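The Bed Is the Best Folding Table You Own

4 min read
21 comments | 74 shares

My mother ironed pillowcases. I should say that first, so you know what sort of house I come from and how long it took me to get where I am, which is a woman in her fifties who folds everything on top of the duvet and feels fine about it.

For years I tried to be a laundry room person. When we moved to Kelemen Street I had a counter put in over the washer, a nice long one, and I was so pleased with it that I showed it to people who had only come by to drop something off. Within a month it held the mail, a lamp waiting for a plug and a bag of birdseed. The shirts went back to the bedroom, where they had always gone, and I went along with them.

I have come to think the bedroom was right all along. A bed is big. It is soft, so a shirt stays where you put it and doesn't go sliding off onto the floor (my counter was terrible for this). You can walk around most of it, or sit on the end if your back is bothering you, and the closet is three steps away. Best of all, you have to finish, or you have nowhere to sleep!

My friend Yayra Baidoo disagrees with me completely. She says clean clothes on a bed are a pile that has been given a nicer address, and that by ten at night the whole lot ends up on the chair. I'll grant her the chair. I have a chair. But she folds standing up at her kitchen table, moving the fruit bowl and the placemats first and wiping up the crumbs, and by then I've done the towels.

What I do object to is the idea that there is one proper fold. Some article I read last May wanted every shirt made into a little packet that stands up on its own in the drawer, and I did try it, for one long afternoon, with the radio on. They stood up beautifully until somebody wanted the one in the back. Now I smooth the thing flat with my palms, bring the sleeves in, fold it in half and in half again, and stop. If there's a wrinkle left, it can come out on the person wearing it.

I do believe in the smoothing, mind you. You shake the cloth once, lay it down, and work out from the middle with both hands. My mother did it to tablecloths with her eyes somewhere out the window, and I catch myself doing the same, thinking about supper or my sister's knee. I wouldn't want a machine for that part even if it came free with the dryer.

So leave the counter to the birdseed, if you have a counter. Make the bed first, or at least pull the covers up, and tip the basket out on top. Start with whatever is biggest. The socks can wait until there's something decent on television.

Yvette Kowalchuk

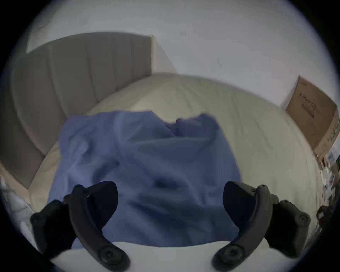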